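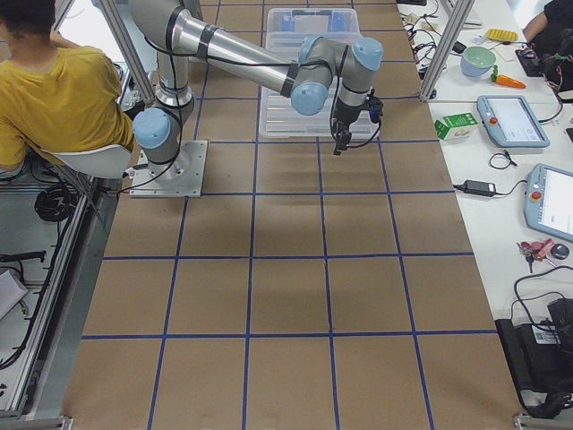 A robot arm at a worktable covered in brown paper and marked with blue tape.

The Arm Is the Small Line: On Budgeting for a Robot Workspace

5 Sep 2022

Every August the equipment requests for the coming year arrive at Weltus, and every August the requests for robot arms look alike. There is a quotation from a supplier, a paragraph on the intended use, and a total. The total is the price of the arm, sometimes with a gripper and sometimes without one. The table it will be bolted to is missing. So are the frame, the cabling, the desk for the controls, the space on the floor, and the hours of the people who will sit beside it.

It is the position of this office that such a request is incomplete and should be returned to the department that sent it. This is not a popular position. Departments point out that the arm is the item that must go through purchasing, and that everything else can be found locally. Our experience with the Pandier project, and with the workspace later planned at Cù, has persuaded us that "found locally" is the most expensive phrase in the whole file.

Pandier was approved on the price of its arms. The purchase itself went well. Delivery was on time, the supplier answered its telephone, and the figures in the quotation matched the figures on the invoice. The arms then stood in their crates for most of a term. The floor chosen for them had been promised to another group, and the table that was supposed to carry them had been built for light bench work. A second table was bought out of a teaching budget. The frame came out of a repair budget. The cables came from drawers, and those drawers belonged to people who later wanted them back.

None of this appeared in the project account. Anyone reading that account today would conclude that Pandier was a well-managed purchase completed at the approved cost, and would plan the next one in the same way. That is our chief objection to arm-only budgeting. Overspending can be explained and corrected. Spending that never reaches the record will be repeated by the next department in good faith.

The minor items deserve particular attention. When we asked Pandier to reconstruct what it had spent on tape, paper, storage boxes, fasteners, adapters and cable ties in its first year, the answer was $1,516. As a share of the project this is very little. As a series of small purchases made by staff on their own cards and claimed back one receipt at a time, it took up a good deal of attention in a finance office that had been told the project was closed. A single consumables line, approved at the start and held by one person, would have removed nearly all of that work.

Critics of our position say that a full workspace budget asks people to predict what they cannot know. A group that has never run an arm will not know how many adapters it needs. We accept this. We do not ask for the number of adapters. We ask for a line, a sum and a name against it, and we are content for the sum to be revised at midyear. A department that leaves the line out has made a prediction too, and its prediction is zero.

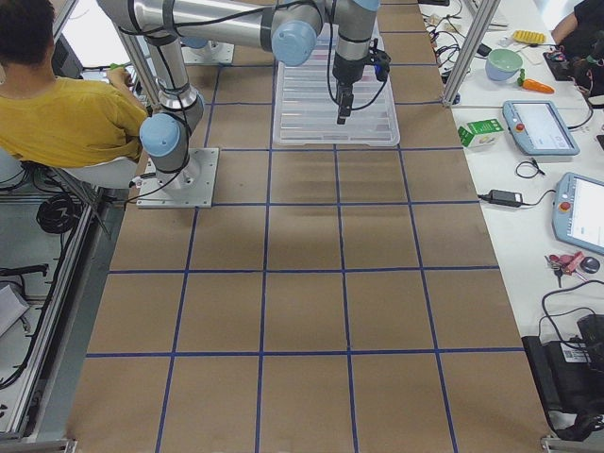

The desk beside the table

A planner who visits a working robot table should spend some time looking at the desk next to it. The teach pendants have to lie somewhere within reach. Power adapters need outlets, and their cords need a route that does not cross a walkway. Then come the cartons, the small test objects, the keys and the loose cable that gather on any flat surface where people work. Where there is no desk in the plan, all of this ends up on the robot table or on the floor.

Two arms sharing one table make a strong case on paper. The table is paid for once, the frame is paid for once, and the room gives up less floor. We supported this arrangement at Cù and would support it again. The saving is smaller than it looks, however, and applicants should not claim the full amount. Two arms bring two sets of controls and two sets of cables, and they make it harder to stop work on one arm while the other continues. If one is out of service and must be unbolted, the shared table is usually out of service as well. The request should say who decides when that happens.

Seating is another omission. We have received requests in which the operator was described at length and given nowhere to sit. A chair costs little, but its position matters. It must leave the operator outside the area the arm can reach, with the controls close by, and with a clear way out of the space. A layout drawing that shows the arm and the table but no chair cannot be checked for any of these things. The safety review will ask for a second drawing, and the schedule will slip while it is made.

What a complete request contains

We propose that the following headings be required on any request for a robot arm, whatever its price.

Arm, gripper and controls, as quoted by the supplier.
Table or mounting surface, with the supplier's stated requirements attached.
Frame, posts and fixings.
Power and cable routing, including any work by the building staff.
Desk and seating.
Consumables for the first year, held under one name.
Operator hours, including training and setup.
Service and spare parts for three years.
Removal, storage or transfer at the end of use.

The last heading draws the most complaints and is the one we would give up last. Mamska, our shared equipment store, has accepted several arms from completed projects. Some came with their base plates, cables and paperwork. Others came with an arm and a handwritten note. The first kind can be lent out again after an inspection. The second kind sits on a shelf until money is found for the missing parts, and that money has to be requested by a department that had no hand in losing them.

Operator hours come next in order of difficulty. Departments tend to treat the time of their own staff as free, particularly where the task looks simple. Moving a small object from a tray to a box sounds like an afternoon of work. Someone must prepare the table, place the object, watch the arm, stop it when needed, put everything back and begin again. If the same person is also expected to teach, to keep records and to answer the door, the hours are being paid for elsewhere. We would like to see them written down where the cost is incurred.

It has been suggested that these headings favor large groups, which have administrators to fill in forms. The concern is fair. A small group with one good idea should not lose its place to a large group with a better spreadsheet. We would therefore accept estimates in round sums for every heading except the first, and we would let Mamska staff help with the rest. We would not accept a blank. 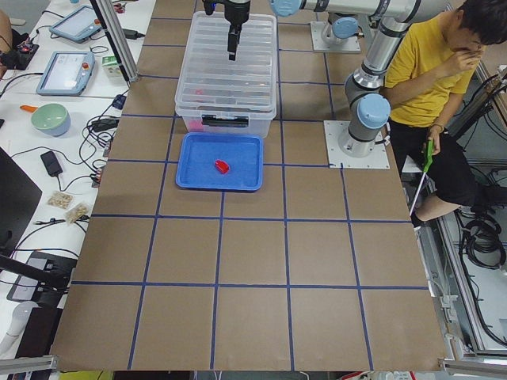
Weltus Office of Equipment Planning

There remains the question of who should pay when a complete request exceeds the funds available, as many of them will. Our view is that the approving body should then fund fewer workspaces and fund them fully. One table that is ready for use on the day the arm arrives serves a department better than several arms awaiting furniture. This will disappoint some applicants. They will at least learn the answer in the budget round, while other plans can still be made.

Cù was budgeted under most of these headings, as a trial. Its total was higher than any request of its kind we had received, and it was questioned for that reason at every stage of approval. The comparison was made with Pandier, whose recorded cost was much lower. We repeat that the recorded cost of Pandier left out the table. A fair comparison would require the teaching budget, the repair budget and the staff claims to be added back, and to date only the consumables have been.

We ask that the headings above be adopted for the coming round, and that requests already in preparation be allowed to follow the old form for this year only. Departments that wish to see a completed request may obtain the Cù file from this office. The supplier's prices have been removed from it, and the rest is as submitted, including the lines that were later found to be too low.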